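Help Wanted: Evenings With Two Robot Arms and a Pile of Foam Blocks

By Sreekumar Amin
Oct 2, 2025

Print | E-mail
14 comments | 37 shares

Hi all! I'm looking for people to come and help with the Alau build at the Ramasamy shared workshop in Londton. You don't have to be an engineer. You don't even have to be handy, although if you own a decent set of hex keys and are willing to bring them along I will be extremely pleased to see you.

If you haven't run into me at the coffee machine yet, Alau is the name Prakash Thampi and I gave to our two-armed sorting project. It started at my house, on a workbench that was much too small for one arm, let alone two, and my family put up with it for a whole winter before we moved it all over to the workshop (they have their laundry space back and are delighted). The idea is simple enough to say in one breath – two arms, a table, a heap of colored blocks, and a machine that tidies them up by color when you ask it to. Getting it to do that well is taking a lot longer than one breath.

What we have plenty of is parts and opinions. What we're short of is hands and hours. Prakash and I both have day jobs and we have pretty much used up our own bag of tricks. We tend to lay the blocks out the same way every time without noticing, and then we're surprised when the arms do badly on anything new. So we want other people's hands on the table!
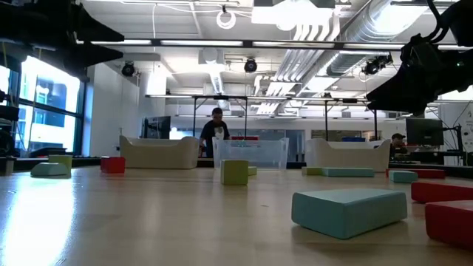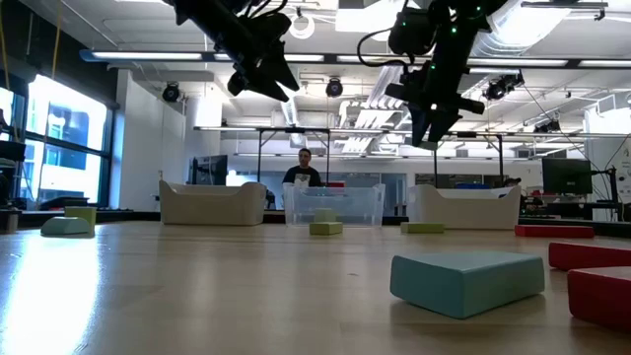
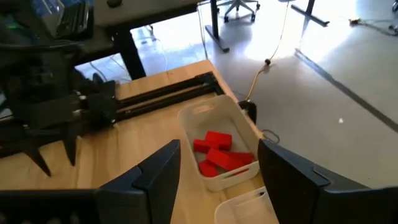

So, what would you be doing? Mostly you'd be working in pairs, with one person at the table and the other at the computer. The table person sets out the blocks however they like, watches the run and writes down what happened in plain words. I mean really plain. "Dropped it" is fine. "Picked the wrong one, then sulked" is also fine, Prakash has written worse. The sorting goal we're on at the moment is one color to a bin, and five red blocks in a white bin is the kind of result I like to see in the notes, so if your run ends up with something like that, write down the number and the color and move on to the next one. If there's a stray in there, write that down too, please. I'd much sooner have a page of messy notes than a clean page I can't trust.

We're putting together 64 runs for this round, split over 10 evenings in November. You don't have to come to all of them. Three evenings would be great, two is okay, and if you can only make one, write to me anyway and I'll see where you fit. Sessions start at 6:30 and we pack up at 9, with a break in the middle for food, which is on me. I make a big pot of something and there's always a version without meat.

A few people have asked what sort of person we want. Somebody patient, mainly. The arms are slow, and there are stretches where you wait while one of us stares at a screen and mutters. If you like puzzles or model trains or bread baking you'll probably get along with it just fine. Kids 14 and up are welcome with a parent, and the parent has to stay for the whole session (sorry, workshop rules).

We could also use two people with particular skills:

Someone who is good with cables. I want everything labeled at both ends and tied back before the first session, and my own attempt at this was not a success. A couple of afternoons should do it.

Someone who can write a bit of Python and would enjoy turning our handwritten notes into a table we can search. Prakash wrote a script called Burnano that does part of this. It works on his laptop and he'll happily walk you through it, but it needs a second pair of eyes and a lot more comments. There are 896 lines in the notes from the spring and summer and we've typed in maybe a third.

About money. This is a hobby build and we can't pay wages. We do have a small pot of $4,000 from the workshop's project fund, most of which is set aside for spare gripper parts, and what's left covers your bus fare or parking plus the food. Bring your receipt and I'll pay you back the same night. The cable person and the Python person also get three months of workshop membership, paid for by us, and you can use it for your own projects. The laser cutter is free most mornings, by the way!

Safety stuff, quickly. Everybody gets a 20-minute talk from Prakash before they go near the table, even if you've worked with machines for years. Long hair tied up, no dangling sleeves or necklaces, and hands stay off the table while the arms are moving. There's a stop button and you're allowed to press it whenever you want – I've never been annoyed with anyone for pressing it and I'm not going to start with you. If you have a question in the middle of a run, shout it out and we'll pause.

To sign up, send me a note through the workshop's message board or leave your name on the sheet by the front door, under "Alau evenings." Tell me which evenings suit you, whether you'd like to be at the table or at the computer, and anything you can't eat. I'll write back within a couple of days with your dates and the door code. If you'd like to have a look first, Prakash and I are in most evenings this month, so come by and say hi.

Bring a pencil, too. Ours keep wandering off.

Sreekumar

Print | E-mail | Share this (37)
Read the comments (14)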